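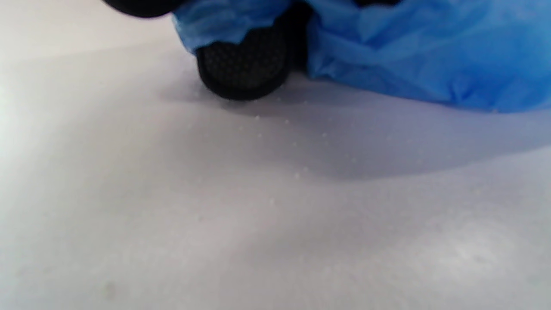

Terkska: what we know so far (a thread)

Posted in: Games / Trailers & Reveals

Right, I've watched the Terkska reveal far too many times today and I need to put my thoughts somewhere. Thread incoming.

If you missed it, Terkska is the new co-op survival game from Paiva, the small studio that made Zetano. They put out a trailer this morning and then did a short stream with Ylva Vik, who's directing it.

The big news is that there's real gameplay in there. Proper, hands-on-the-pad gameplay, with the health bar and everything left on screen. I was expecting a moody voiceover and a logo!

Setting first. You're part of a crew stuck at a flooded mining town in the far north, and the water level changes every night. Streets you walked down yesterday might need a boat today. I love this idea so much.

You can play it alone or with 2 friends. Vik said the solo version gives you a dog. I would like to play the solo version please.

The trailer follows a character called Imke, the crew's radio operator. She can pick up signals from other survivors, and you choose whether to answer. In the demo she answered one and it went very badly (brilliant bit of sound design though, put headphones on for it).

Combat looks slow and heavy, a lot like Zetano. You get one swing, you'd better mean it. Some people in the chat were grumbling about that but I'm all for it — the panicky scrabbling about is half the fun.

Crafting was only on screen for a moment. From what I could make out you carry everything in a physical rucksack and have to put it down to look inside. Imagine doing that with something splashing about behind you.

Nobuhle Kekana is doing the music!! If you played Zetano you'll know the lighthouse theme, and if you haven't, go and listen to it tonight. The Terkska one has the same low strings but with a choir creeping in underneath.

Now the less clear stuff. The trailer ends on 12/1/18, and half the replies I've seen are arguing over whether that's January or December. Paiva haven't said what it means. My money's on the closed beta, and I'd guess January, given how finished it all looks.

They did say we'll get another look in February, with a second playable character. The full release is just "when it's ready", which is fine by me.

PC and both big consoles are confirmed. No word on cross-play. Vik was asked twice and smiled both times, so read into that whatever you like.

Sign-ups are through Fliltell, and you'll need an account there to get in the queue. I joined at lunchtime and I'm number 2173. There are 900 places in the first wave. Ah well.

Sipho Mthembu has gone through the trailer shot by shot over on his channel and spotted a map pinned up in the radio room that looks an awful lot like the coast from Zetano. Same world? I'd be so happy.

A couple of you have asked if you need to have played Zetano first. Vik says no, it's a separate story. Play it anyway, it's great and it's not long.

I'm going back to watch the boat bit again. If anyone gets a beta code, tell me everything you're allowed to tell me.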